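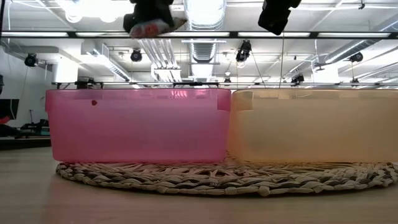
Griet Verschueren would rather have no lids at all. A lid, she told me when I sat down with her at the long table in Mistside, is where sorting goes to stop. People put a lid on a bin in July and take it off again when they move house.

I had come to talk to Danica Danko, who runs the sorting days at Mistside, and she let Griet finish before she disagreed. "Lids are fine in an attic," Danica said. "Griet lives in an apartment. She doesn't have an attic."

The two of them have been helping people go through their closets, kitchen drawers and spare rooms for eight years. They began in Danica's own kitchen in Geddale, with a neighbor's sewing things, and moved to the Mistside rooms when the kitchen got too small. A sorting day costs $60. You bring what you can carry, you sit at a table with it, and you take home whatever you have decided to keep.

The method, if it is one, uses two open bins in different colors. Pink is for things that stay in the room they came from. Orange is for things that belong somewhere else, which might be another room, another person or the thrift store. There is no third bin. I asked about trash and Danica pointed at the door, where the trash can is.

"We used to have a third one, for maybe," she said. "Everything went in it. I went to see a woman who had done the day with us, and she had the maybe bin under her bed, just as she'd left it. I bought two colors after that and I've stuck with two."

She likes bins you can see light through. Her reasons are practical. A person can tell from across the table that one is filling up, and at home they can tell which bin has the batteries in it without pulling it off the shelf. Solid bins need labels, and in her experience labels are written once and then the contents change.

Griet said the see-through kind has its own trouble. "It looks messy on a shelf. Some people can't stand that. They'd like to see a nice row of baskets. So I tell them, put the clear ones inside the cupboard and the baskets outside, and put nothing in the baskets."

I asked if she was serious about that. She was. She has two empty baskets in her hallway at home.

Both of them care about size more than color. The bins should be small enough that a full one can be lifted by the person who filled it, and this rules out most of what is sold as storage. Danica measures a shelf before she buys anything for it and keeps the numbers on a card in her wallet. The card from her linen closet says 112, for the width in centimeters, and she has been carrying it so long that the ink has been gone over in a second color. She told me she once bought a set of Tavach boxes without the card and they stuck out past the shelf by the width of a thumb. They are in her garage now, holding paint rollers.

A day at Mistside starts with the table. It gets cleared and wiped, and a mat goes down for the bins. I had assumed this was for looks. Danica said plastic slides on a polished tabletop, and a person who is dropping things into a bin with one hand ends up chasing it with the other. She has tried rubber shelf liner, a bath towel and a yoga mat cut into squares. The towel moved. The liner worked but smelled. What she prefers is anything woven and thick, which has some grip and can be shaken out the back door at lunch.

"You get a lot of grit," she said. "You wouldn't think so. Kitchen drawers are the worst. Crumbs, rice, those little seeds."

After that it goes by the clock. People work for 15 minutes and stop, and the stop is not optional. Griet keeps the timer. During the stop you may drink your coffee and talk, but you may not touch the bins. She brought this rule in herself after watching people slow down and start reading old birthday cards.

I wanted to know what they do about the birthday cards. They gave different answers. Danica lets people put paper in the pink bin unread and go through it at home in the evening. Griet thinks paper should be left at home in the first place, and says so on the phone when people call to sign up. Some bring it anyway.

"Paper isn't sorting, it's reading," she said. "I have nothing against reading."

The thing they are asked about most is children's stuff, and there they agree. Do the toys with the child there if the child can talk. Danica had a boy at the table last winter who put every one of his cars in the orange bin, then explained that the somewhere else they belonged was his grandfather's house. His mother had been hoping for the thrift store. The cars went to the grandfather.

I asked what happens when the two bins are full. Danica said the pink one goes home first and gets emptied the same day, into the drawer or onto the shelf. The bin itself comes back to Mistside or gets rinsed and used for something else. The orange one is harder, and she tells people to leave it by the front door where it will be in the way. Griet puts hers on the passenger seat of the car.

They do get things wrong. Griet told me about a pantry they did for a family named Piątek, where they sorted all the jars by height and it looked very good. The family cooks a lot. They were reaching over the flour for the salt several times a day, and within a month they had put everything back how it was. Danica went over with a pie and asked them to show her how they used it. She now asks that first, before anyone lifts a jar.

By the time we had finished our coffee Griet had come back to the lids. She wanted me to write down that she isn't against them for flour, sugar or anything mice would eat. Danica said mice would eat a lid. They were still on that when I went to find my coat.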